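Dromoden Community Help > Home and Kitchen > Cooking and Small Appliances

Dry roasting soybeans in a stainless wok on a portable induction cooktop

Asked by Junpei Katayama
Tags: induction, wok, soybeans, stainless steel

I want to dry roast soybeans at home for snacks and for grinding into flour. I have a single portable induction cooktop, a big stainless steel wok and no oven at the moment (we are in a rental in Brandport until May and the oven is waiting on a part). I have tried twice and both batches came out the same way, dark brown patches on one side and pale and chalky in the middle.

What I did: 500 grams of dry soybeans, rinsed, drained in a colander for a few minutes, then straight into the wok on a medium setting. I stirred every couple of minutes with a wooden spoon. After 20 minutes some were scorched and most were still hard as gravel. When I lifted the wok to toss them, the cooktop beeped and cut out, and I had to start it again each time.

I would like to know whether I should soak them first, what power setting to use, and whether a wok is simply the wrong pan for this. I also own a flat frying pan but it is small and I would have to do it in several lots.

Thanks in advance.

2 replies

Marleny Cáceres

Soak them. That is most of your trouble. Dry soybeans that have only been rinsed are wet on the outside and hard all the way through, so the skin colours long before the middle is done. Cover them with plenty of cold water and leave them overnight in the fridge. They will swell a lot, so use a bigger bowl than you think you need. Drain them, tip them onto a clean tea towel and rub them until there is no water left on the surface. Leave them spread out for an hour or so if you have the time.

For the power, start low. Medium on a portable induction unit can be much stronger than medium on an old coil stove, and it all comes up under the middle of the pan. I use the second lowest setting on mine and accept that it takes most of an hour. Only turn it up a notch at the end if they need more colour.

The wok is fine with one condition. Check that it has a flat base. A round-bottomed wok touches the glass in one small spot and you will never get even heat from it. If yours is flat, the beans will still slide down into a pile at the bottom, so you have to keep turning the pile over from underneath. Every couple of minutes is not enough. I stir more or less the whole time for the first part, then every half minute once they begin to smell nutty.

Set up your bench before you turn anything on. I keep the cooktop and the wok side by side at first so I can look over the beans in the wok and pick out split ones and bits of grit before they go on the heat.

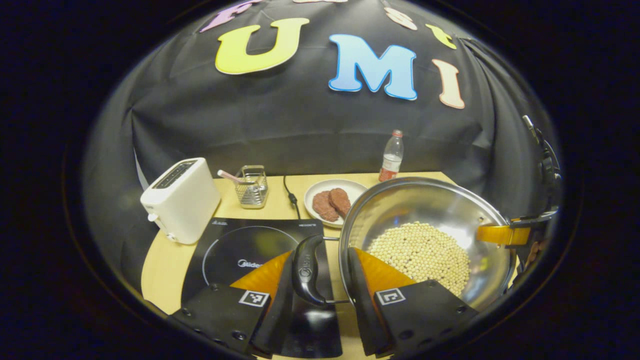 Junpei Katayama asked further down whether the beans have to be in a single layer, and if so how anyone fits 500 grams in one go. They don't have to be, but two layers deep is about as far as I would push it. Remember that soaked beans take up a lot more room than dry ones. Do half the bag, tip it out onto a tray, then do the other half. If you leave the finished ones in the hot wok they will keep browning after you switch off.

Regarding the beeping: most portable units stop heating when the pan leaves the glass. Some come back by themselves if you put the pan down quickly and some need the button again. The manual should say which. It is easier to leave the wok where it is and stir with a wide flat spatula. Hold the handle with your other hand so the wok doesn't wander off the ring while you push.

Taste one after letting it cool for a few minutes. They are softer when hot and crisp up as they cool, so don't judge them straight out of the pan. If they are chewy once cold, put them back on low for another ten minutes. For flour they need to be dry right through or they will gum up the grinder.

Salt goes on at the end, if you want it. I leave it off anything I plan to grind.

Menon

just use the frying pan, smaller lots, way less stirring. also lower heat. I never soak mine but I only make a handful at a time and I like them hard

This thread has been viewed 1,666 times.

Related threads
Can I freeze cooked soybeans?
How to tell if a pan will work on induction
Wimico coffee grinder: is it okay for dry beans?
Getting brown heat marks off stainless steel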